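Prilter Brings Back Home Cooking Course for Older Electric Ranges

For immediate release
February

FLOSBERG – Prilter, the community cooking school on Dreder Street, will open sign-ups this month for its course on cooking with coil-top electric ranges. The course is called Coil Top Basics and is meant for renters and first-time cooks who have an older stove at home.

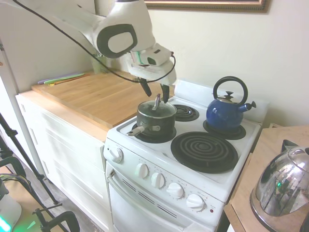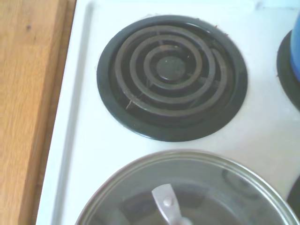 The white electric range at Prilter, with a covered pot on the cooktop.

The course runs for six weeks, with one evening class a week starting at 7 p.m. Each class is built around one covered pot and one burner. Students will make rice, lentils, a vegetable soup, steamed greens, a bean stew and a simple fruit compote. All six dishes can be made in a medium saucepan with a lid that fits.

"Many of the people who come to us rent a place with a coil stove and have only ever used it to boil water," said Mwende Mosoti, who runs the cooking program at Prilter. "They turn the knob to high, the pot boils over, and they give up and order in. We spend most of the first class on how long a coil takes to heat up and how long it stays hot after you turn it off."

The first class also covers matching the pot to the burner, cooking with the lid on, and reading the control knobs on a range where the markings have faded. In the second week students learn how to lift out a cold coil, wash the drip pan under it and put both back so the coil sits level. Mosoti said the cleaning lesson was added after last year's students asked for it.

"A coil that isn't level gives you rice that is burned on one side," she said. "People blame the rice."

Some 200 people have taken the course since it was first offered. This year's classes will again be held in the Prilter kitchen, and students will take turns at the range and share the food at the end of the evening. Groceries are included in the fee. Students should bring an apron and a container for leftovers. Pots, lids and utensils are provided.

Darko, a Flosberg kitchen supply store, is paying for places for students who can't afford the fee. Anyone who wants one of these places can check a box on the sign-up form. No proof of income is needed.

A printed booklet with the recipes and the cleaning steps will be handed out in the first class. Extra copies will be kept at the Prilter front desk for people who are not in the course.

Sign-up forms are available at the front desk and at the Darko store. Children 12 and over may attend with an adult who is also signed up.

About Prilter
Prilter offers low-cost classes in everyday cooking, food storage and kitchen care to residents of Flosberg and nearby towns.

Media contact
Mwende Mosoti, Cooking Program, Prilter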